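Tritel Cai Hand-Held Demonstration Gripper
Teach a pick by doing it yourself 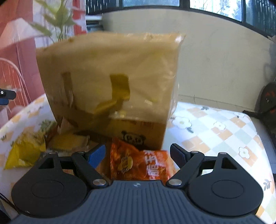

The Cai is a two-jaw gripper that you carry in your hand. You do the task with it on a normal table, with normal goods, and the camera on the tool records what the jaws do. Afterwards the recording is used to train the arm in your cell. No arm is needed on the day of the demonstrations.

Many of our customers come from food packing and small retail, so we advise to begin with the difficult things: snack packets, bags with wrinkles, shiny wrapping. Such items change their shape each time, and a program written with fixed points does not manage them well.

Features
Two jaws with pads, opened and closed by the operator's hand
Camera view from the tool, the same view that the robot will have later
Pads can be changed by the user with one small key
Cable length 196 cm

How many demonstrations do I need?
For one type of item on one table, 30 good demonstrations are a fair start. For mixed items please plan over 500, and move the items between them. Try to keep your other hand out of the view.

Remote control option
If the task is too heavy or too hot for a person, the same handle can steer an arm from a distance. For this you need the Jukasia base station, sold separately. The delay must be set before first use, see chapter 4 of the manual.

In the package
Gripper, cable, spare pads (two pairs), key, printed manual in English.

Training
A new operator needs one session of 15 minutes. Sólveig Thygesen gives the sessions online or in our workshop in Sirovmont. Please write which items you want to handle, so she can prepare similar ones.

Price on request. The manual was last revised in August 2025.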